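Clalance puts a monthly price on its two-armed helper, but leaves out the hard numbers

Clalance began taking orders in June for a rental plan that puts a two-armed robot at a customer's sorting or packing table. The company calls the service Hetmont. It is pitched at small shops and returns desks that handle a lot of mixed goods and can't find people to do it.

The sales sheet says the robot can work with 308 everyday items straight out of the crate. It doesn't say how often it drops them. Asked for a failure rate, product lead Hường Doãn said the figure "depends heavily on the table" and that customers would get their own numbers after the first 60 days. By then they will have paid for 2 months, and the plan has no refund for early exit.

Handing things over is the feature Clalance talks up most. The robot is supposed to pass goods to a worker and take them back without anyone pressing a button.

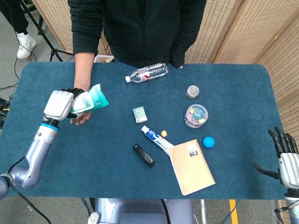
A packet of wet wipes between the robot's left hand and a person's upturned palm. Other small goods are laid out on the mat.

A packet like that is a fair test of grip, but it is a kind one. It is soft and light and forgives a squeeze. The sheet has little to say about glass, loose bags or anything slippery, and the word "fragile" shows up only in the part about what the customer agrees to pay for.

Gitau Nyanda, who runs the returns room at mail-order seller Eturard, looked at the offer and passed. "My people do 50 parcels before their first coffee," he said. "I asked how many this does in an hour and got a brochure." He said he would look again if Clalance put a speed in the contract.

Doãn said a speed figure is coming with the next software release, but would not give a date. Setup and training are billed separately. The rental price covers repairs to the arms but leaves out the hands, the parts most likely to wear out on a job like this. Clalance did not supply a price for a replacement pair.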